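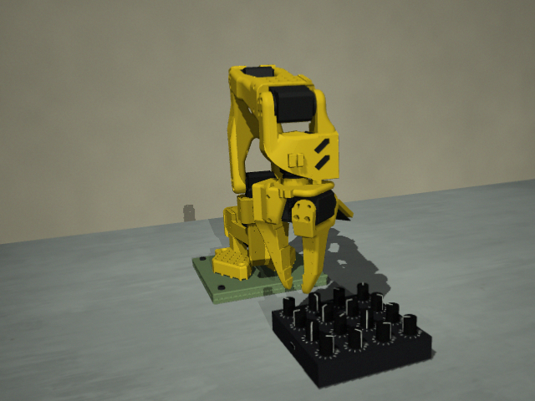 Page last changed: January, with new bits on shared albums and old tablets

If your phone keeps telling you it's full, take heart - you can get a huge amount of room back in an evening, at the kitchen table, with a cup of tea!

Start with video. It's always video. Sort your gallery by size and look at the biggest 50 files before you touch a single photo. Mine were nearly all school concerts filmed twice and one very long recording of the inside of a pocket. Deleting those freed 36 GB (I did a little dance).

Next, messages. Every clip your family has ever sent is probably sitting in there, and most messaging apps have a storage page in the settings where you can clear them chat by chat. Save the ones you love to the gallery first, then be ruthless.

Copy before you delete. I plug the phone into the laptop and drag everything into a folder named by year and month, then copy that folder to a Skikine drive that lives in the linen cupboard. Open a few files off the drive to check they play. Only then do I clear the phone, and even then the deleted items album hangs on to things for a while, so empty that too or your free space won't budge.
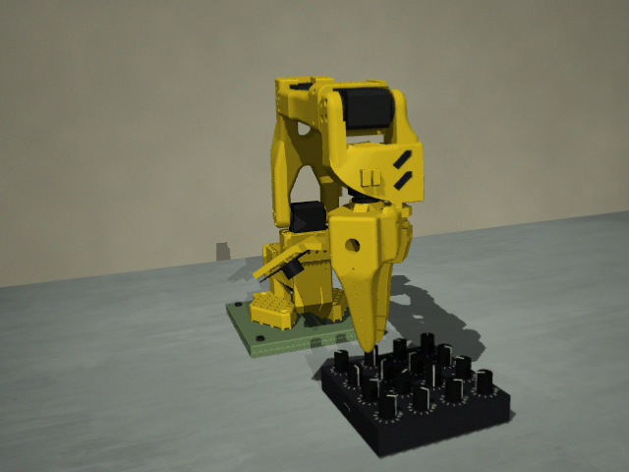 Use the cable that came with the phone if you can find it. A cheap charging cable may not carry data at all, and I lost a whole afternoon to one of those. Mark the good one with a dab of nail polish in your favourite colour!

For shared albums I've settled on Nesstead, mostly for the big friendly buttons. Turn off automatic saving on the kids' old tablet, though - ours filled up in 48 hours with everybody's holiday snaps.

Last thing, music and podcasts. Set finished episodes to delete themselves after 7 days and you'll never have to think about them again.

Contact | Copyright Omiren Home Tips | Back to top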